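Open day at Prummont, March

I came to the open day with two colleagues from our small clothing repair shop. The invitation said that the folding room would be open from ten in the morning, and we wanted to see that part most of all. At home we fold everything on an old kitchen table, and I hoped to learn how other people arrange this work.

At the door we got a name card and a paper with the plan of the building. Our guide was Gunhild Þorgeirsson, who has worked in textile care for many years and speaks very clearly, so I could follow nearly everything. There were 40 visitors and she divided us in two groups. Ours went first to the sorting hall, where she explained how the garments come in. In the month before our visit they had received 1,803 pieces, most of them cotton tops and T-shirts. Each piece gets a number on a paper strip before anything else is done with it.

From there we went to the folding room. I liked this room very much. It is bright, and it was more quiet than I expected. A soft pink fabric was the first thing I noticed, and one of my colleagues right away wanted to know how such a light color is kept clean.
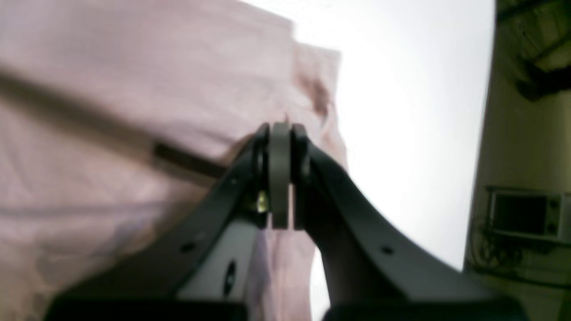
Gunhild answered that pale colors are sorted apart and folded in the morning, when the table has just been wiped. She also told us that thin fabric should rest a little before folding. If you take it directly from a warm dryer, the creases stay where you do not want them. I wrote this down, because in our shop we always hurry with this step.

The second half of the visit was about T-shirts. Fares Twal, who plans the work in this room, showed us the order they use at Prummont. First the shirt is laid flat and the top edge is pulled straight. Then the upper part is folded over, the sleeves are brought in, and the small wrinkles are smoothed toward the hem. He said that a straight top edge saves more time than fast hands. For a long shirt he makes one more fold at the bottom, but I did not catch the measure. 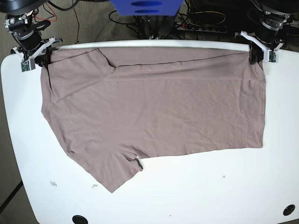
A taupe T-shirt on the white table, partly folded, with the top edge held straight.

I asked about the table, since ours has sharp corners and the sleeves catch on them. Fares told me the rounded end helps with this. He gave me the name of the supplier, Bevano, and a price of 378 for the smaller size, without delivery. It is too much for us this year, but we may round the corners of our own table.

The tour finished at about 12:30 with coffee and a plum cake in the entrance hall. The next open day will be in the fall, and visitors should write their name on the list at the front desk.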